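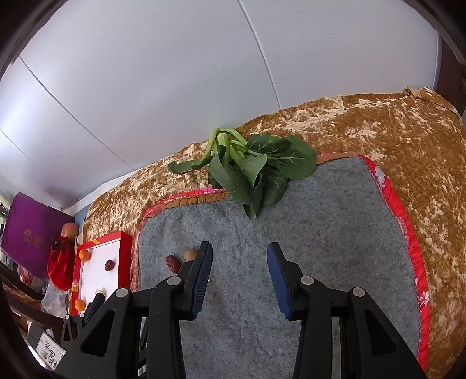
September, night

I slept badly and came early. The kettle in the corridor was still broken, so I drank cold tea from yesterday and read again the notes I made for Markow. I wrote them too quickly. In one place I put "success" for a grasp that slipped and then was caught again, and in another place I counted the same thing as a failure. I must fix this before I show any number to the people at Lilard.

So the morning went to definitions. A grasp is good if the object leaves the surface, stays between the pads for 2 seconds, and is put down inside the target without falling. If it is dropped, even from one centimeter, it is a drop. If the leaves tear, I write it in a separate column, because a torn leaf is a different problem from a lost leaf. I think this is fair. It will make my result look smaller, and I have already a small pain in the stomach about it.

The question itself has not changed since spring. We teach the policy only from demonstrations made by hand with the gripper, and we want to know if it matters more to have many repetitions with one object or fewer repetitions with many objects. Everybody I ask has a strong opinion. I had also one, and it was wrong, or at least wrong for vegetables.

The first set has 200 demonstrations, all of them with dates and small oranges. The second set has also 200, but divided between all kinds of food, with only 10 for each arrangement before everything is moved. Same length of training, same seed, same everything. Then 40 trials with leafy greens, which the first policy never saw.

The first policy is very good with the dates, I have to say it. It goes down straight, closes, lifts. With the greens it does the same movement, as if a bunch of bok choy was a very large date. It goes for the middle, where the leaves are wide, and closes on almost nothing. The second policy is slower and makes a kind of hesitation above the object, but it goes to the stalks much more often. I did not tell it to prefer the stalks. In the demonstrations I take them there without thinking, because my mother always picked up greens like this, and now the machine has her habit.

After lunch I collected again. The blue pads hold a stalk well, the ridges help, but for a leaf lying flat on the felt they are not so nice. You have to come from the side and a little low, and then the lower teeth of the pads touch the mat and pull it into wrinkles. I am worried that the policy learns the wrinkles too. In Jistum (this is our labeling tool, a slow and stubborn program) I added a mark for "mat moved" and went back through the older recordings to put it in. My eyes hurt after this – one more reason to ask for a second screen.

A small thing to remember: the red trim of the mat. When I train with images where the trim is always on the right side, the policy uses it to know where it is. I turned the mat for one test and it reached too far, with great confidence. So from tomorrow I turn the mat between the groups, and I write the direction in the log every time, also when I am tired.

The torn leaves column is not good for either policy. I expected the second one to be gentle because my hand was gentle, but force is not in the data, only the opening of the jaws. I knew this in theory. To see it in a table is less pleasant.

In the evening I wrote a short message to the Bittencourt group and asked how they decide when a trial is finished. Then I deleted half of it, it sounded like I was complaining. I sent the other half.

I wanted to stop at six and I stopped at 10. Tomorrow: turn the mat, clean the dust from the gripper arms, buy fresh greens on the way, repeat the 40 trials with the new definitions. Also return the library book.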